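Search this site Go

Ernwood Remembrance Circle – October meeting, notes by Yolotzin

I was the one holding a pen, so you get my version. We met Friday at 7 in the side room at Ledesma Hall with Faustino, Uriel, Baltazar and me. Crisóforo sent regrets, he had his grandson for the evening.

Last month's minutes were passed with one fix from Uriel (the Kornlow plot number is 114, I had the digits flipped – sorry!).

Obituary archive. Baltazar has typed up 14 more notices from the old Asura scrapbooks and they are lovely, full of church picnics and who married whose cousin. Two have no birthplace. I'll write to the families before anything goes online. We talked for ages about whether to keep the original spellings, and we're keeping them, with the usual spelling in brackets.
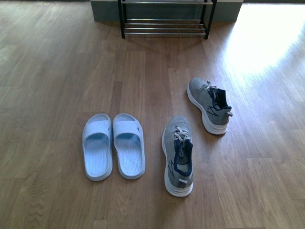
Floor and shoe rack, with the sun coming in.

Memorial evening. Faustino wants names read in order of passing, Uriel wants alphabetical. We voted and it went 3 to 1 for alphabetical, with Faustino being a very good sport. Each reader gets 2 minutes. I'm bringing candles and Baltazar will ask his sister about the piano.

Printing. Faustino got a price for the booklet and we all thought it was high, so he'll try one more shop and email us.

Uriel asked if we could start at 6:30 next time. Fine with everybody there, I still need to check with Crisóforo. We wrapped up at 8:40.

We use cookies to improve your visit. Accept Manage settings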